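Robot Learning, Unit 4: Gathering Demonstrations
Handout to go with the lecture and the Modix lab session

Last time we looked at how a policy learns to copy. We had plenty of fun with the loss function and said very little about where the examples come from, so today we put that right! Gathering examples is my favourite part of the whole course, and it is also where most projects quietly go wrong.

A reminder of terms. A demonstration is one complete run of a task, from the reset to the moment the success check fires. We log the joint positions, the gripper command, the camera views and the instruction in words. An episode that is stopped early is still an episode, and it stays in the store with its own label.

Where our data comes from

We use two sets in this unit. Amby is the smaller one, 2,233 demonstrations driven by hand in the simulator by students on earlier runs of this course. Sulunside is made by a scripted planner, and the release you'll work with holds 4,000 episodes. Both load in Modix with the same reader, so you can mix them as you please (and you should, it's the best exercise on the sheet).

The hand-driven runs are slower and wobblier. People pause, overshoot, change their minds about a grasp and come back from the other side. Please don't smooth all of that away! Those little recoveries teach the policy what to do once it has drifted off the ideal path, and a planner that never drifts will never show it.

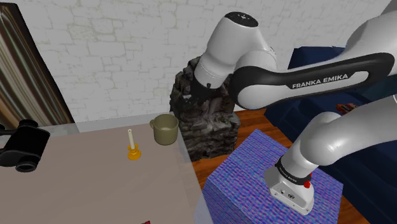
Variety in the scenes matters every bit as much as the number of runs. If every episode has the same plain grey wall behind the same plain table, the network is free to lean on that wall, and it will. So we randomise the surroundings hard, and the results can be gloriously odd: a Franka arm on a blue and purple patterned block, a rugged dark column next to the table, a navy sofa behind the arm. None of this needs to look like a sensible room. Notice too that the dark end piece of the arm has the dark rock directly behind it, so the outline of the tool is hard to pick out from this view. Keep cases like that in the set. A policy that has only ever seen its own hand against a pale background is in for a shock later.

Objects get the same treatment. Binoculars, a candle holder and a mug make a lovely group for practice, with three very different shapes to think about. Where would you grasp each one? Does the mug's handle help you or get in the way? Try answering before you open the planner's suggestions.

What to vary, and what to leave alone

Vary: object choice, object pose, textures, lighting, furniture, camera position within the limits in the config file.
Leave alone: control rate, gripper scaling, the meaning of the success check. If one of these changes halfway through, start a new set with a new name.

How many is enough?

It depends on the task, and the only good way to find out is to plot it. Train on a small slice, then on more, and watch the success rate on scenes you have held back. With the Maillard tasks (our kitchen group, 11 in all) last year's curves began to flatten at some 2,000 demonstrations. Adding new scenes lifted them again, while adding more runs in the old scenes hardly moved them. I find that result delightful, and I'd love to see whether yours agrees.

For the lab

Record your own short batch in Modix using at least two room layouts. Replay every episode before you save the batch. Write one line on any run you would throw out, with the episode number. Then train once on your batch alone and once with Amby mixed in, and bring both curves.

Reading: chapter 6 of the course notes, up to the section on relabelling.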